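Section 4: Marking out your first full-size pattern sheet

Welcome to the good bit! You have unpacked the Grallham folding pattern table, fitted the legs and let the top settle flat overnight, so now you get to put it to work. Marking out goes quickly once you have done it twice, and the first time is great fun if you give yourself a free afternoon.

Before you start

You will need the table, the long rule from the accessory bag, a soft pencil, the Plukamine tracing paper and a few rolls of coloured tape. Any low-tack tape will do. I like one colour for each garment size, and I keep the key to my colours written inside the lid of my sewing box.

Caution: Do not leave tape on the table top in direct sunlight. The glue softens and can lift the printed grid.

4.1 Laying the paper

1. Check that both leg locks have clicked. Press down gently on each corner in turn.

2. Unroll 200 cm of tracing paper along the grid, shiny side down. It will want to curl - let it rest for a few minutes with a book on each end.

3. Line up the long edge of the paper with the zero line on the grid.

4. Tape down the two left-hand corners first, then smooth the paper across with the flat of your hand and tape the other two.

Note: If the paper ripples in the middle, lift the right-hand tapes and smooth again. Starting over from the left hardly ever helps.

4.2 Marking the base lines

5. Draw the centre line with the long rule. Keep the pencil upright and go lightly, you can always darken it later.

6. Measure out from the centre line for the bust, waist and hip, using your own figures from the chart in Section 3. Make a small cross at each point.

7. Join the crosses with straight lines for now. The curves come in Section 5, and they are lovely to do!

8. Run a thin strip of your chosen colour along the top edge of the sheet, so you can find this size again when it is rolled up with the others.

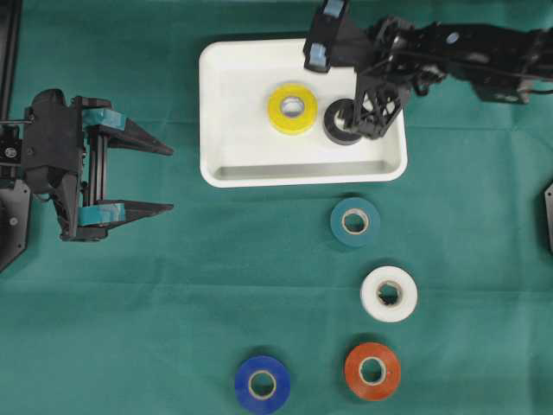

Rozália Danko

4.3 Adding the seam allowance

9. Set the sliding guide to 14 mm. You should feel it drop into its notch.

10. Hold the guide against the outer line and draw along it in one slow pass, working away from yourself.

11. At each corner, carry both lines on until they cross, then trim the point later with scissors.

Caution: Never force the sliding guide past its stop. The spring is small and hard to refit.

Note: Working with thick wool or coating? Go up one notch. I do this for nearly all my winter things and the seams sit much better for it.

4.4 Lifting and storing the sheet

12. Peel each tape back slowly, keeping it low and close to the table.

13. Roll the sheet with the pencil side inwards and slip it into the Nuttall storage tube, part number 509.

14. Write the garment, the size and your tape colour on the tube label. Spare labels are part number 763.

15. Wipe the table with a barely damp cloth and leave it open until it is dry before folding.

If your lines do not meet at the side seam, go back to step 6 and check the hip measurement first.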